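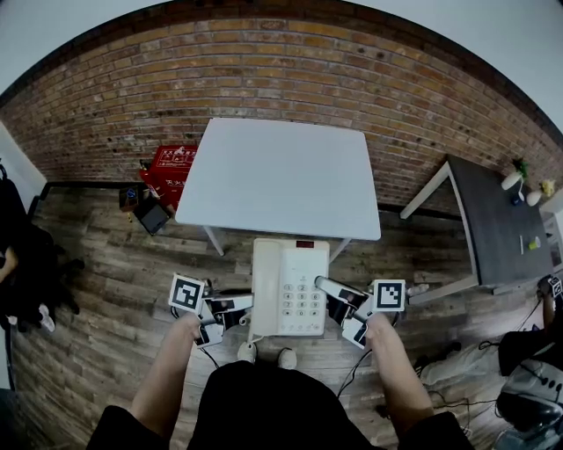
What does Skonholm do?

Skonholm is a producing theater company with a resident acting ensemble, a scene shop and a two-year training program. It commissions new plays, revives older ones in new translations, and rents sets and costumes to other theaters.

About the company

Skonholm was started by director Hülya Kırmızıgül and lighting designer Canan Öztürkmen, who had worked together on a touring production of a two-hander called Toprak. The tour ended with a truckload of scenery and no place to store it. They leased the ground floor of a former seed warehouse on Hindon Street, put up a grid, and opened the first season in November of the same year with a reworked version of the same play.

The company now occupies the whole building. It is a nonprofit corporation. Hülya Kırmızıgül is artistic director and Canan Öztürkmen is production director. The two posts have equal standing, and neither can approve a season alone.

The building

The main stage is the Hindon. It has 253 seats on three sides of a thrust stage. The rake is steep, and the front row is level with the deck. The grid is a fixed pipe grid with no fly space, so scene changes are done on wagons, by trap, or by the actors. Stage left has full wing space. Stage right has a crossover and a shallow wing that can hold props tables and one quick-change booth.

The second space is the Climorach Room, on the upper floor. It is a flat-floor room with movable risers. It is used for readings, training program projects, and productions that need no more than a small dimmer rack. Seating varies with the layout and is listed with each event.

The scene shop, paint deck and costume stock are behind the main stage. A freight elevator connects the shop to the upper floor. Any unit that has to travel must be built in sections that fit the elevator car, and this limit is printed on the drawing template we send to visiting designers.

How we choose plays

A season has four productions in the Hindon. One is a new play, one is a translation made for the company, and the other two are open. The artistic staff reads year-round. Scripts go to two readers who do not see each other's reports. If either asks for a second look, the script goes to a table reading with the ensemble.

We do not plan seasons by theme. Plays are placed in order according to casting, build time and the turnaround between strikes. A heavy build is never placed directly after another heavy build.

New plays receive at least one workshop before the rehearsal period. The playwright is paid for the workshop separately from the commission, and the workshop does not commit either side to a production.

Rehearsal practice

Rehearsals run five weeks, plus technical rehearsals. The first week is spent at the table. The deck is taped at full scale from the first day of blocking, and rehearsal furniture is matched to the finished furniture in height and footprint. Working props are issued early if an actor has to handle them during dialogue. Anything eaten, poured, lit or broken on stage has a written procedure held by the stage manager.

Lighting and sound designers attend rehearsal in the third week. Cues are written on paper before the first technical session. This was Canan Öztürkmen's rule from the Toprak tour, where the load-in and the first performance were often on the same day, and it has been kept.

Fight and intimacy work is set by a qualified director and is called before every performance, including student matinees.

The ensemble

The resident ensemble is hired on one-year agreements that may be renewed. Members act in at least two productions per season and teach in the training program. Other roles are cast by open audition. Audition dates are posted on the Work With Us page, and every person who auditions gets an answer in writing.

Understudies are hired for all productions in the Hindon. Each understudy has a full run of the play on the set before the second week of performances.

Training program

The training program takes two years and has two tracks, acting and technical production. First-year students in both tracks take the same course in stagecraft, which covers rigging safety, basic carpentry, hanging and focusing, and running a light board. Acting students take voice, movement, text and scene study. Technical students take drafting, stage management, sound and costume construction.

In the second year, students are assigned to company productions. Acting students may be cast in smaller roles or as understudies. Technical students work as assistants to the department heads and run at least one show as crew. Each track ends with a project in the Climorach Room.

Applicants must be at least 18. No degree is required. Acting applicants present two contrasting speeches and take part in a group session. Technical applicants bring drawings, photographs, prompt books or any other record of work they have done, and have an interview with the production director.

Schools and student matinees

Each Hindon production has weekday morning performances for schools. A study packet is sent to teachers before the visit. It contains a plot summary, a note on the playwright, a list of loud effects, and the running time. A short talk with the cast follows each matinee.

Rentals and stock

The costume stock has nearly 3000 cataloged pieces. It is strongest in men's suiting and rural workwear, and weak in formal gowns. The furniture and properties stock has 629 entries. Both catalogs can be searched by appointment, and photographs can be sent on request. Rental is by the week. Pieces may be altered only with basting, and nothing may be cut, dyed or painted without written consent. Weapons, glassware and electrical items are rented only with a named person responsible for them.

Full sets are sometimes available after closing. These are offered first to schools and community theaters within driving distance, and the renter provides the truck.

Funding

Ticket sales cover a little over half the cost of a season. The rest comes from tuition, rentals, individual gifts and grants. Financial statements are kept at the box office and may be read there during open hours.

Access

The Hindon has wheelchair places in the front row on all three sides, with companion seats. The Climorach Room is reached by passenger elevator from the lobby. An assistive listening system is available in both spaces. One performance of each production is captioned and one has audio description, with a touch tour of the set beforehand. Dates are shown on the calendar.

Contact

The box office is open in the afternoon and until curtain on performance days. Script submissions, rental requests and training program applications each have a separate form. Scripts sent to the box office are returned unread.

Page last revised 11/05/2022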